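Brimgate robot night: learning to drive the arm from your kitchen table

If you missed the last session of the Brimgate robot night, you missed a good one! Peadar Kavanagh has finished the remote driving setup he has been promising us, and we now have a simulated arm that anyone in the club can move with a hand controller from home. You log in, pick up the controller, and the arm on the screen goes where your hand goes. Squeeze the trigger and the gripper closes. Let go and it opens. I have been grinning about it for days.

The project is called Mara, and the goal is easy to say. We want a robot to learn how to tidy a cluttered counter by copying people. No one writes out the motions in code. A person drives the arm through the job, the computer records every joint position along the way, and later a program trains on the whole pile of recordings. Hafiz Rahman is handling the training side and he would like 600 good runs before he starts, with up to 1,000 if we can keep the pace going through July.

Each run has one target item, named at the top of your screen, and everything else on the counter is there to get in your way. The big pot is the one people complain about most. Come in too low over it and you'll clip the rim with the wrist, and then it's back to the start.
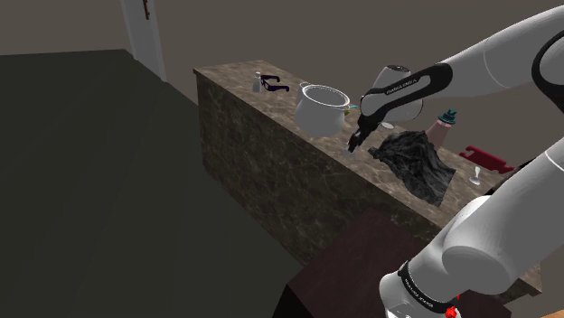
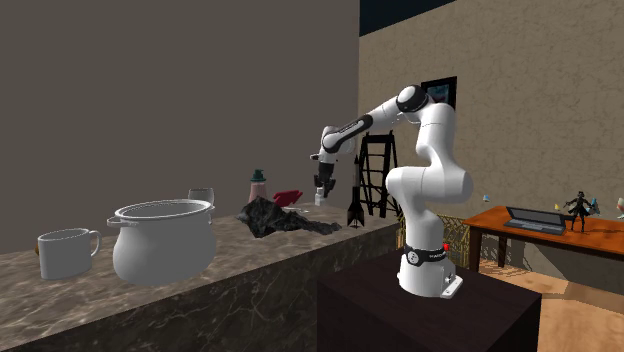 Both counters are simulated, and so is the arm.

A few things we learned from the first group of drivers. Slow down before you get to the item, well before you think you need to. Everyone's hands shake a little, and the arm copies the shake too, so rest your elbow on something solid. Turn your wrist first and then go down, instead of doing both at once (I am terrible at this and my recordings prove it). If you miss a grasp, back straight up and try again. Hafiz wants those runs kept, by the way! A recovery teaches the robot something a perfect run can't, and he has a separate folder for them. The only runs to throw out are the ones where the connection dropped or you drove to the wrong item.

Switching views helps a lot. I drove with a single view for my first evening and kept stopping short, and then Peadar showed me the key that flips to the other side of the counter. Big difference. Depth is hard to judge on a flat screen, so flip often until you get a feel for it.

We have 3 controllers to lend out and 2 of them are free right now. You will need a fairly recent computer and a wired connection if you can manage one, as the lag over a weak signal makes the arm feel like it is moving through syrup. The practice level, Brennan, has a bare counter and a single block, and it is a fun way to spend half an hour even if you never record a thing. Once you can pick up the block without thinking about it, ask Peadar to open the full counter for you.

Kids are welcome to drive with a parent nearby. To borrow a controller, put your name on the sheet by the door or reply to this newsletter and I'll pass it along.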